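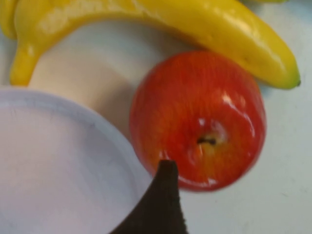 Why does the same piece of fruit cost more in one store than in another?

The price on the shelf covers a lot more than the fruit. It also has to pay for the truck, the rent, the lights, the people stocking the bins, and everything that goes soft before anyone buys it, and those costs differ from store to store.

Chapter 4
What's in a Price?

I grew up over a grocery store in Stinwood, so I learned about prices backward. Most people meet a price from the front of the shelf, as a number they can take or leave. I met prices from the back, in a stockroom with a noisy cooler, where a clipboard hung on a nail and the numbers on it got crossed out and rewritten all week long. I figured that whoever held the clipboard got to decide. It took me years (and one fairly painful economics course) to see how little deciding was going on.

In Chapter 3 we drew supply and demand curves and found the point where they cross. I hope you enjoyed that, because I do love a clean graph! But a graph like that shows one market with one price, and if you walk down any shopping street you'll find several prices for what looks like the same thing. In this chapter we're going to pull a price apart and look at what it's made of. Bring the curves with you — we'll need them again in Section 4.3.

4.1 The trip from farm to shelf

Let's follow a crate of tomatoes. A grower sells it to a packing house, the packing house sells it to a wholesaler, and the wholesaler sells it to a store. At each stop somebody does some work and adds something to the price. Economists call the difference between what a seller pays for a thing and what the seller charges for it the gross margin, and that's a term you'll want to be comfortable with before the problem set.

Near Stinwood, most of the produce comes through the wholesale market at Rokomgate. When I was a kid the market opened long before daylight, and I was allowed to go in June, once school let out. I remember forklifts, wet concrete, and men who could tell you what a crate of peppers would fetch just from the weather two states away. Two stalls side by side almost never had different prices for the same grade of pepper. Walk the length of the hall and the price hardly moved. Drive back to town, though, and the very same peppers sold for one price at Beltrán, the little store on the corner, and a noticeably lower one at the supermarket out by the highway.

So the wholesale price was nearly the same for everybody, and the retail price wasn't. Hold on to that, it's the puzzle for the rest of the section.

4.2 Fixed costs and variable costs

Suppose Beltrán pays 417 dollars a week in rent. (I'm making up the rent, but it's a handy number to work with.) The rent is the same whether the store sells a mountain of onions or one sad bag of them. We call that a fixed cost. The onions themselves are a variable cost: the more the store sells, the more it has to buy.

Now think about spreading that rent over everything that goes through the register. A store with a lot of customers spreads it thin, so each item carries only a sliver. A store with few customers has to load more of the rent onto every item. Both stores may be run equally well, and both owners may go home equally tired, but the shelf prices will come out different.

Then there's waste, which I think textbooks skip over too quickly. Say Beltrán buys 73 heads of lettuce and has to throw 20 of them out. The store paid for all 73. If it wants to earn back what it spent, the 53 heads that do sell have to cover the cost of the whole lot. Try it yourself: if each head cost the store one dollar, what's the lowest price at which the lettuce breaks even, leaving rent and wages aside? You should get roughly 1.38 dollars. Every dollar of lettuce on the invoice has turned into quite a bit more before the owner has paid for a single light bulb.

A delivery company like Barkalex changes this picture a little. If the truck comes every morning, the store can order small and throw out less. But the driver still has to be paid for each stop, so the delivery charge goes up. The store is trading one cost for another, and which way it should go depends on how fast things sell and how fast they spoil. Canned beans and fresh basil will give you very different answers.

4.3 What the buyer brings

Costs are only half of it. A store can add up its costs to the penny and post a price that covers them, and customers can still walk right past. My neighbors would pay extra at the corner for a quart of milk at nine at night, since the other choice was a long drive, and those same neighbors wouldn't dream of doing their whole week's shopping there. They weren't being inconsistent. They were buying milk plus the drive they didn't have to take.

You may remember from Chapter 3 that a demand curve tells us how much people will buy at each price. What we'll add now is how strongly they react when the price changes, and the name for that is the price elasticity of demand. Before we get to the formula, I'd like you to do something low-tech. Write down the last few things you bought. Next to each one, write the highest price you would have paid for it. Be generous with yourself, there's no grade on it. Some of your numbers will sit right next to what you paid and others will be far above. Keep the list handy, as we'll use it in the first worked problem.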